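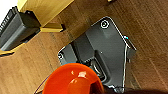 A grey housing on the floorboards, from the wrist camera.

Koen Aerts had 187 recordings when we spoke on 2026-01-09, and he was going to keep 179 of them. He runs collection for Flundutell, a project at Jasitz in Cikatlow that is trying to teach a robot to handle cables and small hardware by example.

The other eight were thrown out for dull reasons. "In five of them the camera clock had drifted," he said. "The rest were my fault. I stopped the recording before the arm had backed away."

A recording is one attempt at one task, with views from the head and the wrist saved together with the arm's positions. Aerts writes the task down in a single sentence before he starts, and if he changes his mind halfway he begins a new file. He used to let people fix the wording afterwards. "We ended up with four names for the same thing. The model has to make sense of that, and so do I."

He doesn't mind a clumsy attempt. If the gripper misses and the operator brings it back for another go, he marks the miss and keeps the file.

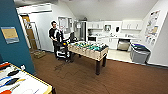
One of the operators wasn't so sure about keeping the misses, and said that after an hour of driving the arm everyone gets slower, so the late recordings teach it to hesitate. Aerts has heard this before. He now limits a session to 40 minutes and notes who was driving.

Thin cables are the hardest part. "They bend, they slide, and you can't put one back exactly where it was," he said. For a while he tried to, using tape marks.

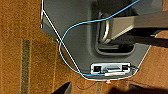

He gave that up in the first month. Each start is now a little different, and the set is better for it, although it makes two operators harder to compare.

The target is 400 recordings by March. I asked what happens then.

"We train on it, and we find out which ones we should have made instead."
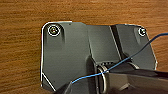
Labelling takes longer than driving. Aerts checks every file at half speed in a viewer called Mertens, which he calls ugly but quick, and marks where the fingers close and where they open again. He gets through a morning's work in an afternoon, if the files have copied over properly.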